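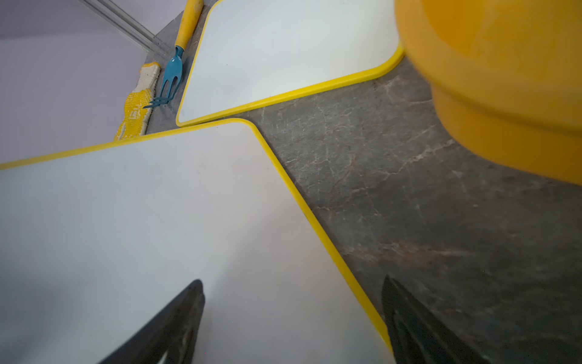
Für wen ist der neue Reinigungsbalsam Lesau gedacht?
Für alle, die sich abends schminkfrei und entspannt ins Bett legen möchten, auch mit trockener oder schnell gereizter Haut.

Stumico stellt Reinigungsbalsam Lesau in zwei Varianten vor

Lernemport, 19.04.2026 - Wer gern Make-up trägt, kennt den Moment am späten Abend: Die Wimperntusche sitzt noch bombenfest, der Lippenstift hat sich in die feinen Fältchen zurückgezogen, und das Sofa ist eigentlich viel zu gemütlich, um noch einmal aufzustehen. Genau für diesen Moment hat die Kosmetikmanufaktur Stumico aus Lernemport ihren neuen Reinigungsbalsam Lesau entwickelt, und wir freuen uns sehr, ihn heute endlich vorstellen zu dürfen.

Lesau ist im Tiegel fest und schmilzt zwischen den Händen zu einem leichten Öl. Auf das trockene Gesicht aufgetragen und sanft einmassiert, löst der Balsam Foundation, Lidschatten und auch wasserfeste Mascara. Mit etwas lauwarmem Wasser wird daraus eine zarte Milch, die sich abspülen lässt, ohne dass ein fettiger Film zurückbleibt. Die Rezeptur besteht zu 97 Prozent aus Inhaltsstoffen natürlichen Ursprungs, darunter Haferöl, Sheabutter und ein Auszug aus Ringelblumen.

"Ich habe in meinem Leben wirklich viele Abschminkprodukte ausprobiert, und bei den meisten haben mir hinterher die Augen gebrannt", erzählt Heledd Landeg, Gründerin von Stumico. "Mit Lesau wollte ich etwas machen, auf das man sich abends richtig freut - so ein kleines Stück Feierabend aus dem Tiegel."
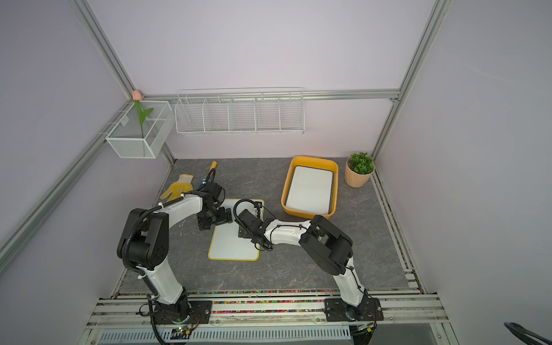
Zwei Roboterarme über einem kleinen Whiteboard auf grau marmorierter Tischplatte.

Angeboten wird der Balsam ohne Duft oder mit einem Hauch Orangenblüte. Die unbeduftete Variante lag der Produktentwicklung besonders am Herzen. Matúš Slanina, der die Rezeptur verantwortet, hat an ihr deutlich länger gefeilt als an ihrer Schwester. "Ein Duft verzeiht vieles. Lässt man ihn weg, riecht man plötzlich jedes einzelne Öl", sagt er. Erst im März war er mit dem Ergebnis so zufrieden, dass die Abfüllung beginnen konnte.

Bei sparsamer Anwendung reicht ein Tiegel für bis zu 90 Abende. Ein kleiner Spatel liegt jeder Packung bei, dazu ein weiches Baumwolltuch, das sich bei normaler Kochwäsche reinigen lässt. Den Tiegel aus Glas nimmt Stumico im eigenen Laden gern wieder zurück.

Lesau ist ab sofort im Onlineshop von Stumico, im Laden in Lernemport und bei der Parfümerie Bowen erhältlich. Dort zeigt die Visagistin Nest Prothero an den ersten Verkaufstagen, wie sich ein kräftiges Abend-Make-up ohne Rubbeln entfernen lässt - Interessierte sind herzlich eingeladen, ungeniert und gern auch voll geschminkt vorbeizukommen.

Pressekontakt:
Stumico, Lernemport
Mattes Hinrichs, Presse und Kommunikation
Produktmuster und Druckdaten auf Anfrage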